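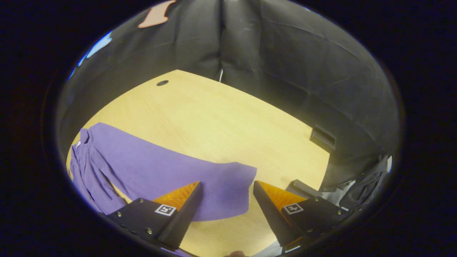

Garment Handling Station: Planning Gallery

Page kept by Ravinder Chisholm, equipment planning, Dorton site. Last revised 10 May 2023.

This page collects reference material for the folding and sorting station requested for next year's capital plan. The station handles single garments laid flat on a table. Notes are grouped by budget line. Prices are the figures we were quoted and exclude freight unless marked.

Work piece
Purple long-sleeved top, ribbed or finely textured fabric, laid flat with the hem toward the middle of the table. Long sleeves are the hard case for us. They crease when the body is moved, and a second grasp is usually needed to straighten them. The cycle time in the request assumes two grasps per sleeve.

Gripper fingers
Black two-finger tool, hand-held, orange ribbed pads on the inner faces, a square black-and-white marker on the outer plate of each finger. Pads are treated as a consumable in the budget. Tisano sells them in bags of 75, and one bag is entered under spares. Fingers are quoted separately from the pads – order both on the same purchase request or the second one goes back through approval.

Markers
One per finger. Replacement plates are a low-cost item, but they have to be flat and clean to be read reliably. Put them on the spares list with the screws. Do not substitute glossy prints.

Table
Light wood top with a round black grommet at the back left. We priced a steel-framed table from Stetsiuk and a plain office table from stock. The request carries the office table. The steel frame is only justified if a fixed arm is bolted to the surface, and that decision sits in phase 2. Existing grommets are sufficient for one power lead and one data cable.

Backdrop
Black fabric behind the table. Hadska quoted 400 for fabric, rail and fitting per station. A painted panel is cheaper but reflects more under the overhead lights. Fabric should be hung with enough width to cover both back corners. Wrinkles are acceptable for our purposes.

Budget summary, per station
Hand-held tool, complete: 1,173
Backdrop, rail and fitting: 400
Table: from stock, no charge
Pads, one bag: under spares
Lighting: not yet quoted

Phasing
Phase 1 buys hand-held tools only, for 2 stations. Phase 2 adds a fixed arm at one of them if the phase 1 results support it. No controller, guarding or floor work should be charged to phase 1. Stetsiuk will hold the table price until January, so the phase 2 decision is needed before then.

Open items
Lighting quote for both stations.
Lead time on replacement fingers – Tisano has given a price but no date.
Storage for garments between sessions. Shelving is preferred over bins, which add creases and make the starting condition harder to repeat.
Confirmation that the backdrop rail can be fixed to the partition wall at Dorton without a building request.

Corrections to any of the figures should go to R. Chisholm with the quote attached.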